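Larnness Equipment Reuse Center
Bench Inspection Checklist: Desktop Computers, Side Panel Removed
Room 314 – Form 57
Completed by: Etenesh Abdella
Unit: 814
Month: March

This form is to be completed before any part is taken out of a desktop unit. Enter Yes, No or N/A for each item. A comment is required for every No and is welcome elsewhere.

Section A. Work area

A1. Table rails clear of screws, clips and cut cable ties. Yes.
Comment: Two case screws from an earlier unit were found in a slot and returned to the parts tray.

A2. Unit placed on its side, fully supported by the table. Yes.

A3. Wrist strap tested at start of shift. Yes.
Comment: Tested at 8:10 a.m. The strap log has one line left and a new sheet should be printed.

A4. Drinks and food kept outside the marked area. Yes.

Section B. Power

B1. Power cord disconnected at the wall and at the unit. Yes.

B2. Power button held down after disconnection. Yes.
Comment: Held for the full count given in the Hudotari bench guide.

B3. Label on the power supply present. Yes.
Comment: The black label with the certification symbols and the small white barcode sticker are both to be left in place. Please do not put the center's own stickers over either one.

B4. Power supply casing closed. Yes.
Comment: Staff are reminded that power supplies are not opened in this room under any circumstances. A faulty supply goes to Wegener as a complete part.

Section C. Inside the case

C1. Capacitors checked for swelling or leaks. Yes.
Comment: Include the blue column near the back panel, which was left off the last two forms.

C2. Graphics card seated in its slot. Yes.

C3. Memory slots inspected for dust and bent clips. No.
Comment: Dust at one end of the row. To be cleaned with the soft brush before the modules are tested – compressed air is not to be used on this table.

C4. Chipset heatsink fins straight. Yes.

C5. Blue latch and drive tray handles intact. Yes.
Comment: The latch extends past the edge of the case. Lift the unit from the opposite end when moving it, and do not use the latch as a grip.

Section D. Data and records

D1. Hard drive present and recorded. Yes.
Comment: Lower right bay. Serial number to be copied to the Plallura register once the drive has been taken out.

D2. Owner's release form attached. No.
Comment: Requested from the front office. The drive may not be wiped until the signed form is received.

Result: Pass with comments. Items C3 and D2 remain open. The unit is to stay in Room 314 until both are signed off.
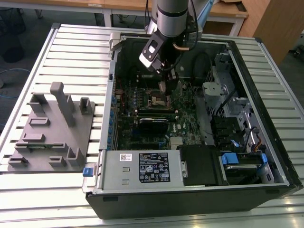 Open items are reviewed at 2 p.m. by the bench supervisor. Corrections to this form should be made in ink, with a single line through the original entry and initials beside it. The completed copy is filed under the unit number.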